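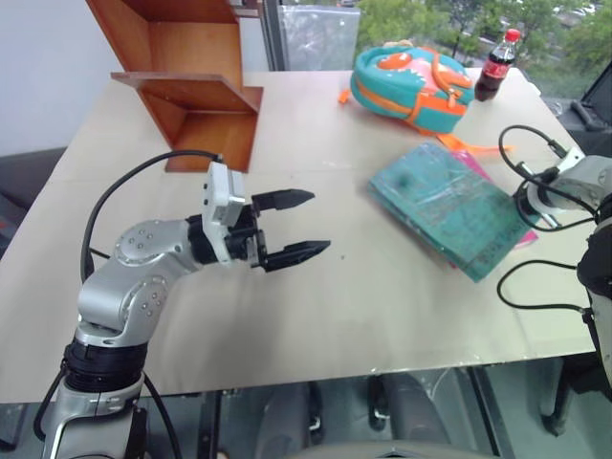

Fig. 4.1. Pale beige table with two stacked books. Wooden shelf at upper left, children's backpack and cola bottle at far right.

Domestic Storage and Work Surfaces
Unit 4: Shared tables and short-term storage
Course notes, Wodetance evening program
Prepared by Halvard Dalen; section 4.4 revised in August by Ivar Björklund

4.1 Terms

Work surface: any horizontal surface on which a task is carried out by hand.

Holding surface: a surface on which items rest between tasks. A table can be both at once. Most of the problems in this unit come from the two uses overlapping.

Home position: the place an item is returned to when no one is using it. An item without a home position is called unassigned.

Dwell: the time an item stays on a surface after its last use.

Footprint: the area an item covers, measured as the smallest rectangle that contains it. For soft items (bags, coats, blankets) the footprint is taken as the item rests, without pressing or folding it.

4.2 Classes of item

Class A, flat and rigid. Books, trays, folders, closed laptops. These stack, and the footprint of a stack is close to that of its largest member. The two books in Fig. 4.1, teal hardcover on bright pink, are a Class A stack. Stacking saves area but blocks access to the lower item. For two books the cost is small. Past five or six, users tend to pull from the middle and leave the remainder out of line.

Class B, upright with a small base. Bottles, vases, jars, desk lamps. Footprint is low, tip risk is high. Place Class B items away from the edge where people pass and away from paper. The cola bottle is Class B whether full or empty, although an empty one tips more easily.

Class C, soft. Backpacks, handbags, clothing. Footprint is unstable, and straps increase it. A children's backpack has a high turnover on school days and should be assigned a hook or a low shelf near the entrance. Hook height is covered in Unit 6.

Class D, loose small items. Keys, pens, coins, chargers. Always contained in a tray or bowl, never assigned directly to the surface.

4.3 Table and shelf as a pair

A shelf within reach of a table shortens dwell. The distance is measured from the usual working position to the front edge of the shelf, and the path must not cross a chair in its pulled-out position. Where a room has a wooden shelf and a large table, plan the two together:

Assign Class A items to the shelf first. Books go upright, spines out, tallest at one end.
Leave 200 mm of each shelf board unassigned to absorb new items.
Keep Class B items off any board above shoulder height.
Clearance between the top of the tallest book and the board above: 13 mm minimum, more if fingers have to go over the top of the book to pull it out.

Students working on the Elby floor plan should note that its shelf is drawn parallel to the wall. Freestanding shelves are often set at an angle in practice, and reach distance should then be taken to the nearer front corner.

4.4 Household log results

The Civard log was kept by participating households over one school term. An entry was made each time an item was found on the main table with no task in progress. Total entries: 3,094. Of these, 2,377 concerned items that already had a home position. The remainder were unassigned.

Interpretation: adding storage addresses only the smaller group. For the larger group the home position exists and is not being used, so distance, height and obstruction should be checked before any furniture is bought. The log did not record who left the item, and it can't be used to compare adults with children.

4.5 Clearing procedure

1. Remove Class B items.
2. Move Class C items to their hooks or to the floor by the door.
3. Collect Class D items into one tray. Do not sort at this stage.
4. Carry Class A items to the shelf as a stack, largest at the bottom.
5. Wipe the surface.
6. Sort the tray.

Exercise

Draw one table in your own home to scale at 7:30 p.m. Mark footprints by class and give the reach distance to the nearest shelf. Use the Wikström grid sheet from Unit 2. Hand in the drawing with the log page attached.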